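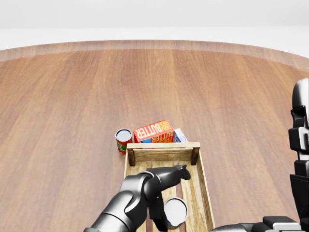

The Night Ferry to Vundico

The ferry lost both engines at ten past nine on Saturday night, with 42 of us aboard and the lights of Vundico just close enough to be annoying. I was in the cafeteria queue. I'd waited ages for those chips, and I want it on record that I got them!

The captain came over the speaker and said help was on its way. Then the power went, and a baby started up, and somebody's grandmother began to sing. What a voice she had! By the second verse the whole lower deck had joined in (badly, and in at least three languages), and the deckhands were handing out blankets in time to it.

I rang the news desk at the Lellumum Courier while I still had some battery. They wanted to know if there was panic. I held the phone up so they could hear the chorus. 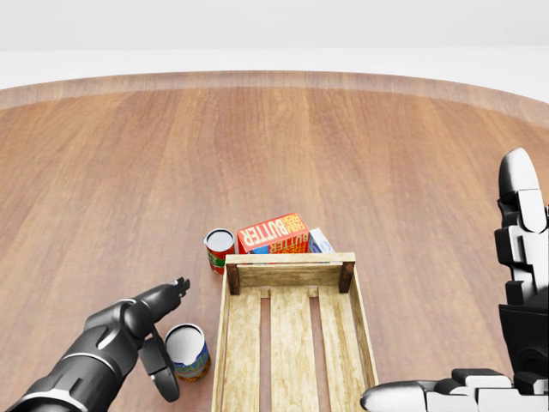
What Came Out of the Harbour

Crab boats, mostly. Every crab boat in Vundico, I think, with their deck lamps blazing, and a tug called the Karent shoving through the middle of them with her horn going. Oh, it was grand. We cheered until our throats hurt.

They got a line on us before eleven. The grandmother was still going when we bumped the wharf, and the tug crew wouldn't let her off until she'd done the first one again.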